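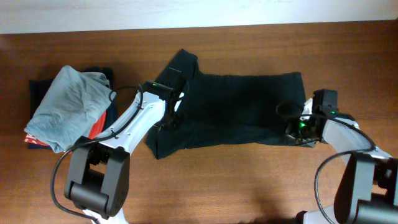

Figure 1: Black garment laid out on the table, with the folded stack to its left.

Folding and Stacking in a Shared Laundry Room

By T. Okafor, Surnthorpe College
14th March – 3 min read

We use cookies to remember your settings. Accept | Manage

Background

Plusmont is a hall of residence on the Radgate side of town. Residents share one laundry room, and most of them carry their clothes back upstairs in a heap. I wanted to find out whether folding at a table first would save space in the bedroom drawers, which are shallow and stick when they are overfilled.

The project began in November with a short survey. It went to 300 residents and 26 replied. Most said they folded on the bed or not at all.

Method

Each session used mixed clothing in ordinary fabrics. A garment was spread flat, its sleeves were brought in, and it was folded in half and then in half again. Finished items went on a stack at the left of the table so that the middle stayed clear for the next one.

I tried 3 ways of ordering the stack: by size, by colour and in whatever order things came to hand. The stack in Figure 1 has a light grey-blue cloth on top, with dark navy and some red showing below it. Across all sessions 838 folds were recorded on paper sheets, counting each fold and not each garment.

Results

Stacks ordered by size stayed upright best when carried up the stairs. Ordering by colour made things easier to find later but took longer, and the stacks leaned when a small item ended up under a large one.

Dark clothing was slower to fold. Creases are hard to see on black fabric, and a sleeve can stay bunched under the body without being noticed. Smoothing the garment from the centre outwards before the first fold helped with this.

Drawers filled from size-ordered stacks closed properly. I did not measure the space saved, so this rests on my own notes.

Limitations

Few residents answered the survey, and I did all the timing myself. Thick jumpers were left out – they would not stay folded in quarters and need a different method. The table height was also fixed, and I did not look at whether a higher one would be easier on the back.

Sign up to our newsletter for more student projects.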